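Around the league: Firnurgate fills the front office before the January meetings

The Firnurgate club has finished putting its front office together for the coming season, and the last piece is a familiar one. Sorcha Cairns has been named director of player development after two seasons as a special assistant, a job that had her on the road for most of the summer and home for very little of it.

Cairns takes over a farm system that was short on pitching when she arrived and is still short on it now. The club used nine starters last year, four of them called up before they were ready, and none of the four finished the season in the rotation. She told season-ticket holders at the winter open house that the club would slow down with its arms. Pitchers who were drafted out of high school will spend a full year at Bokine, the lowest affiliate, before anybody talks about moving them.

That will test people's patience. Bokine finished last in its division and drew 1235 to its final home game, on a night when the visitors clinched. The ballpark there holds 2329 and has not been full since the home opener. The lease runs for two more seasons, and the town wants an answer on the new clubhouse before it will discuss a third. 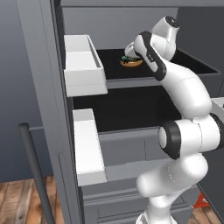 Upper drawer and doughnut.

The manager's job is unchanged. There was talk in the fall that the club had asked to speak with a bench coach from outside the organization, and that he had agreed to come in only as a consultant. The club says it held one conversation, on the subject of infield defence, and that the matter went no further. The manager has a year left on his contract. Players who were asked about it said they expected him back, and he has already sent out the spring schedule under his own name.

The coaching staff does have two openings. The hitting coach left to be closer to family, and the bullpen coach has taken a college job. Both will be filled from inside if possible. The Pinheiro manager is the favourite for the hitting job. His team led its league in walks and was second in doubles, and several of his hitters are expected to compete for jobs on the big club in the spring. If he moves up, Pinheiro will need a manager with very little time to look for one.

On the trade front, the club would listen to offers for its centre fielder but does not expect to move him. He is owed a raise through arbitration and the two sides are not far apart. The asking price has been a young left-handed starter and a catcher, and no club has come close to that. One team offered a pair of relievers. Another offered a shortstop who is out of options and hit poorly in the second half. The club said no to both on the same afternoon.

Catching is the bigger worry. Last year's starter had knee surgery at the end of the season and will be behind the others when camp opens. His backup is a free agent. The club likes the catcher at Wikik, its top affiliate, who threw out more runners than anyone else in the system, but he is a light hitter and has never caught a full season. A veteran on a minor league contract seems likely. Two have been in for physicals and neither has signed. 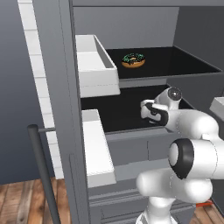 Rotation notes

The opening-day starter should be the same right-hander who had the job last spring. He cut down on his walks after midseason, when he moved to the other side of the rubber and gave up his slow curve. He wants to bring the curve back. The pitching coach would prefer that he wait until he has a few starts behind him.

The second spot belongs to the left-hander who came over from Wikik in the summer. He passed 1000 professional innings in his last start of the year, most of them in the minors, and at his age the club knows what it has. He gets ground balls and works fast. With a better infield behind him he would have won a few more games, and the staff says so openly.

After that it is wide open. Three pitchers are in the running for the third and fourth spots, and the fifth may go to whoever is healthy. The club had hoped to sign a free agent for the back of the rotation, but the prices went up early in the winter and it stepped away. It may look again in the last week of camp, when other teams start to release players.

The bullpen is in better shape. The closer is signed for two more years and both setup men are back. The long man had shoulder soreness in the fall and has been throwing off flat ground at the team's indoor facility. He expects to be on a mound by the time pitchers and catchers report.

Infield defence was a sore point all year, and it is where most of the spring work will go. The second baseman and the shortstop are both reporting early. Third base is still a platoon, although the right-handed half of it would like to play every day and has told the club so.

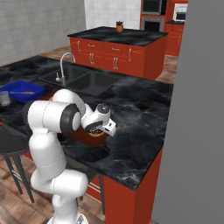
The one infielder with nothing to settle is the first baseman, who played in all but three games and led the club in home runs. He has asked for fewer days as designated hitter. The manager is fine with that as long as he takes a day off when one is offered.

Down the ladder, the amateur draft is the next thing on Cairns's calendar. The club picks near the middle of the first round and lost its second-round choice when it signed the closer. The scouts are split between a college right-hander and a high school shortstop. Given the state of the pitching, most people outside the club assume it will be the right-hander. Cairns has seen the shortstop play more often than anyone else on staff and has not said which way she leans.

Spring tickets go on sale to members at 9 a.m. and to the general public at noon on the same day. The first 2000 members through the gate at the home opener will get a team calendar. Parking on the river side of the ballpark is closed until the paving is done, so allow extra time and use the north lot.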